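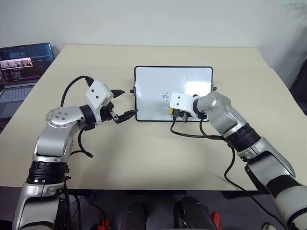 J'ai mis du temps à me décider pour un petit tableau blanc de table. J'en avais déjà un grand au mur, dans l'entrée, et il me servait surtout à accrocher des magnets et à oublier le pain. Et puis Esko Salminen, un collègue avec qui je donne des cours de maths le soir, m'a prêté le sien pendant une semaine et je n'ai plus voulu le lui rendre (il a insisté, quand même). J'ai donc commandé le mien chez Konduseck en février, modèle Zudomow, 19 euros avec le support, et je m'en sers presque tous les jours depuis.

Commençons par le déballage, qui m'a un peu agacée. Le support arrive en pièces, avec une notice de 12 pages où le français occupe un quart de page, entre deux schémas minuscules. J'ai monté un côté à l'envers, évidemment. Comptez 7 minutes si vous regardez bien les dessins, le double si vous faites comme moi !

Une fois monté, rien à redire. Le format est vraiment bien trouvé : assez large pour poser une équation et sa solution, assez petit pour finir sur une étagère entre deux classeurs. À plat sur la table, je l'utilise comme un brouillon géant, et les élèves se penchent dessus avec moi – on écrit chacun dans son coin, on rature, on efface avec la manche (je sais, je sais).

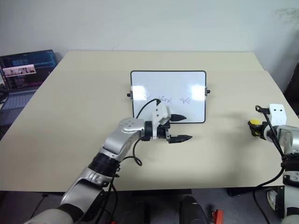
Debout, par contre, on change complètement de façon de travailler, et c'est pour ça que je conseille de prendre la version avec support. J'y note la consigne ou le petit rappel du moment, je le laisse au fond de la table et chacun peut y jeter un œil sans qu'on se passe une feuille. Les deux petites molettes noires, une de chaque côté du cadre, se retrouvent sans chercher. Le bémol, ce sont les reflets : sur la droite du tableau il y a une belle tache de lumière, et pour peu que la dernière lettre tombe dedans, il faut pencher la tête. Chez moi j'ai fini par éteindre le plafonnier et garder la lampe du bureau. Autre conseil, évitez les feutres trop fins, un trait bleu foncé tout maigre au milieu de ce blanc, de loin, ça fait timide.

Côté feutres justement, j'ai essayé la pochette de six Omerović, qui sentent fort mais s'effacent très bien, et les Fovov, jolis comme tout et secs en trois semaines. Je suis restée sur les premiers. Pour le nettoyage, un chiffon microfibre à peine humide et c'est reparti, sauf si vous laissez un texte traîner tout un week-end : là, il reste un fantôme et il faut frotter.

Le cadre noir se raye un peu aux angles quand on le glisse dans un sac. Je lui ai trouvé une vieille housse d'ordinateur, ça rentre pile. Pour le prix je le rachèterais, et j'en prendrai sans doute un deuxième pour la cuisine, à la place du grand de l'entrée qui ne sert plus qu'aux magnets.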